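Why Do Workbenches Get Covered?
A page for young makers

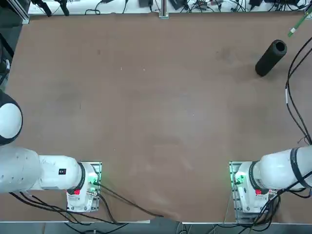 A workbench has a hard life. People lean on it, slide boxes over it and drop screws on it. Many workshops put a cover over the top, and the cover takes the wear so the table doesn't have to.

Covers can be paper, cork, rubber, cloth or thin board. Each one is good at something different. Rubber grips, so small parts don't roll away. Paper is cheap and you can draw on it. Board is stiff and lasts a long time.

Color matters too. On a very shiny top, a lamp makes a bright spot that is hard to look at. A matte top spreads the light out. Matte means not shiny, like a chalkboard or a cardboard box. Plain brown is a popular choice. A silver screw shows up well on it, and so does a black one.

Marks will come anyway. A scuff is a dull line left when something is dragged. A smudge is usually from fingers, which have a little oil on them even after you wash. White specks can be dust, bits of paper or dried glue. You can learn a lot about a bench from its marks.

Then there are the cables. Long black cables like to slide into the middle of a table, right where you want to work. Good places for them are the back edge and the sides. Some people put a tag on a cable so they know which one it is.

Ludger Petersen runs the Saturday workshop at Skestgate. He changes his bench cover every October, and he uses some 300 sheets of scrap paper a year for gluing jobs. His rule is to clear up for 10 minutes before going home.

Try it on your own desk
You need a big sheet of brown paper, tape and scissors.
Cut the paper to fit your desk. Tape down the corners. Use it for 5 days, then look closely with a lamp held low at one side. Where are most of the marks? Draw a circle around each kind in a different color.

Words to know
Matte: not shiny.
Scuff: a mark made by rubbing or dragging.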